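Ferport school kitchens will cook again from February

FERPORT — The town of Ferport will start cooking lunch inside its own schools again, after nine years of meals that come by truck from a factory kitchen in Bravstead. The town council voted for the change on Wednesday evening, after a discussion which lasted until almost eleven o'clock.

The first school to make the change is Pascual Elementary, where the old kitchen still has its gas line and its ventilation. Cooking there will begin in February. The middle school on Harbor Road should follow after the summer vacation, and the high school one year later, if the money is enough.

At present the meals are prepared in Bravstead very early in the morning by the catering company Nurnance, cooled down, and driven 41 miles to Ferport. In the schools they are heated again and served between 11:30 and 1:00. Parents have complained for a long time about the taste, and teachers have complained that many children eat only the bread and the fruit.

"My son can tell you which day it is from the smell of the corridor, and he does not mean it as a compliment," said one mother who spoke at the meeting. Several people in the room applauded her, and the chairman asked them to stop.

Ida Meinecke, who leads the school meals office of the town, presented the plan. She told the council that 601 children in the three schools take the lunch every day, and that this number was much higher when the schools cooked for themselves. She believes a part of these families will return when the food is better, but she did not want to promise how many.

"I have learned to be careful with such promises," she said. "Children are strict customers. If the first two weeks are bad, they bring a sandwich from home for the rest of the year."

The plan does not mean that everything will be made from zero. Bread will still be bought from a bakery in town, and the vegetables will arrive already washed and peeled, at least in the beginning. Soups, stews, rice, pasta and baked dishes will be cooked in the school on the same day. There will be two choices for each lunch, and one of them will always be without meat. 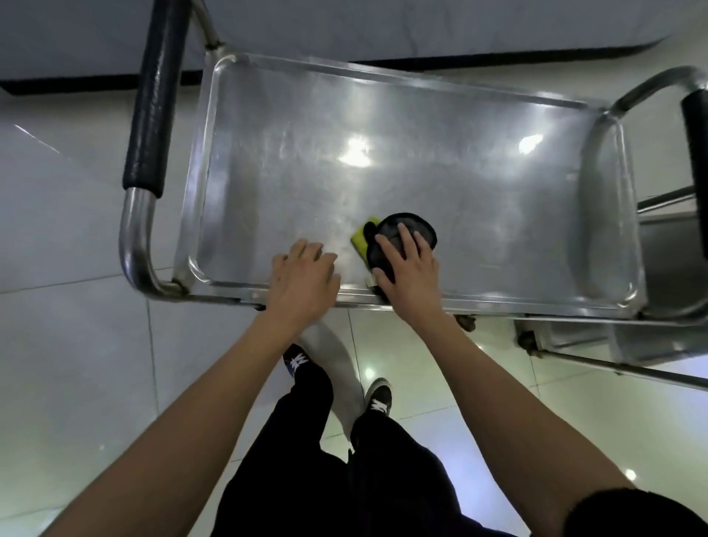
Vol. 38, No. 6 — Page 3

The cost was the most difficult point of the evening. The kitchen at Pascual needs a new floor drain, two ovens, a larger refrigerator and many small things such as pans, knives and serving spoons. The council gave a separate sum of $3,000 only for these small things, and one member asked if it was really necessary to buy new ladles when the high school has a cupboard full of them. It was agreed that the cupboard will be looked at first.

The ovens will be paid from the building fund. For the larger refrigerator the town has asked for a state grant, and the answer is expected before the end of the winter break. If the grant is refused, the school will rent one until summer.

Wages are another question. Four persons now work at the serving counters of the three schools, most of them only for some hours in the middle of the day. Pascual alone will need one full-time cook and two assistants. The present staff will be asked first if they want more hours, and the town will pay for their food safety course.

The head cook will be Yu-na Um, who has worked for twelve years in the kitchen of a retirement home on the north side of Ferport. She was present at the meeting and answered questions from the parents, mostly about allergies and about sugar. She explained that dishes with nuts will not be cooked at all, and that meals for children with other allergies will be prepared before the rest, on a separate table and with separate tools.

Somebody asked her also what she will cook on the first day. "Chicken soup with noodles, and a bean soup for the others," she said. "I want something that I have made many hundreds of times, because I will be nervous."

The price for the families will stay the same until June. After this the council will look at the numbers again, and an increase is possible. Families who receive free or reduced lunch will not be touched by any increase.

Two members of the council voted against the plan. They said that the town has a good contract which still runs for a year and a half, and that a smaller correction of the menu would have been cheaper. They also reminded the others why the kitchens were closed in the first place: the cook at the high school retired, the position was open for seven months, and no suitable person applied.

Nurnance will continue to deliver to the middle school and the high school until these kitchens are ready. A manager of the company wrote in a letter to the council that it respects the decision, and that it is willing to change some dishes already in this school year. The letter mentions the fish pie, which was named by almost every child who wrote to the council. For leaving a part of the contract early, the town must pay the company $2,000.

The children of the fourth and fifth grade at Pascual were asked in class to write down which meals they would like to see. Pizza was in the first place, as could be expected, followed by pancakes and by tacos. Ms. Um has read all the papers. She said that pizza will be possible once in a month — with a dough that is made in the school — and that pancakes will need some more thinking, since they must be eaten quickly after they come from the pan.

The school garden, which the second grade started last spring behind the gymnasium, will give some herbs to the kitchen. It is too small for more than that. The parents' association has offered to build three more beds when the ground is no longer frozen.

Parents who want to see the kitchen before it opens can visit it at Pascual Elementary on the last afternoon before the winter break, from 3:30 to 5:30. The entrance is on the side of the parking lot. A form for reporting allergies is available at the school office and must be returned also by the families who have already given this information to Nurnance.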